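Mondoda: the sheet-folding notes
README, last touched Jul 9, 2026
Maintained by Sorin Halilović

What this is

A small collection of written notes on folding thin plastic sheet: dust covers, drop cloths, mattress bags, the film that comes around a new sofa and then lives in your hallway until spring. There are 28 notes, each one covering a single sheet from the moment it lands on the table to the moment somebody declares it folded. Standards for that last word vary and are discussed under Known problems.

Mondoda began as a storage question. The Grellance cupboard had one shelf for plastic sheeting and the sheeting had other ideas. I wanted to know which folds stay folded, and I wanted it written down so I could stop having opinions about it at lunch.

What's in the folder

notes/ - one text file per sheet
folds.txt - the names we use for folds, with apologies to anyone who learned them properly
rejects/ - sheets that tore, or that I sat on
CHANGES - mostly spelling

Each note gives the sheet's size, whether it was new or reused, the fold used, how many people were at the table, and a column called "mood," which was meant to record how springy the plastic was. Two of us read it differently for most of June. Treat that column as literature.

Names for folds

Half and half: edge to edge, then again, until it's small or you're bored.
Letter: in thirds, like a letter, for readers who remember them.
Siddiqui: fold the long sides to the middle first, press the air toward the open end, then roll. Slow, and the best of the lot.
Drolton: stuff it in the bag. Included for completeness.

Working on the table

Spread the sheet on a broad, smooth surface before doing anything clever. Find two corners that belong to the same edge. This is harder with clear plastic than it sounds, and most of the time in the notes goes here. Pull the edge straight, flatten outward from the middle, and only then make the first fold. Creases left from the packaging will try to talk you into following them. They were put there by a machine with a different box in mind.

Thin sheet shows its folds mainly by the shine along them, so a light overhead helps more than a second pair of glasses.

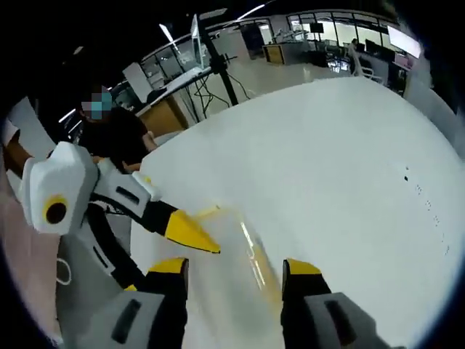

Halilović keeps saying to press the air out before the first fold, and on anything bigger than a tablecloth I'd wait until the second. Do it early and the top layer just slides off the bottom one. - Grellance reader, by mail

Fair. I tried it on 6 of the larger sheets and the edges did line up better. folds.txt now says "first or second," which pleases neither of us.

Known problems

"Folded" was judged by eye, usually mine, usually near the end of the day.
Reused sheets are overrepresented, as I'm cheap.
Roughly 20 of the notes use half and half, so please don't rank the folds by how often they turn up.
The tape measure stretches.

Use

Copy it, correct it, print it and fold that. If you send in a new note, use the template at the top of folds.txt and leave the mood column blank.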